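Skidbridge widens tableware collection scheme to 28 towns

Households in 28 towns will be able to hand in unwanted plastic tableware from February, following an agreement between Skidbridge and the recycling firm Laaksonen.

Under the scheme, bowls, plates and beakers may be left at any Skidbridge shop during opening hours. Items should be rinsed and free of labels. Those fit for further use will be passed to community kitchens, and the remainder will be shredded at the Laaksonen works in Garemik and supplied to makers of garden goods.

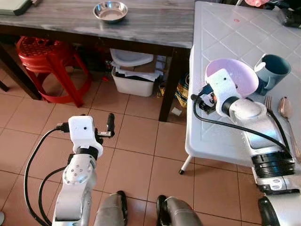

A light pink plastic bowl at a white plastic table.

The trial, held in Pliltwood over three months, drew more than 100 households. Two further collection points were added during that period to meet demand.

"Many families hold on to tableware they no longer need, as they are unsure where it may be taken," said Necati Akgül, Head of Household Services at Skidbridge. "We are pleased to offer them a simple and free service close to home."

Melamine, glass and china cannot be accepted. A full list of shops taking part will be displayed in all branches before the scheme opens. Schools and care homes wishing to hand in larger amounts are asked to speak to their nearest branch manager beforehand.

Ends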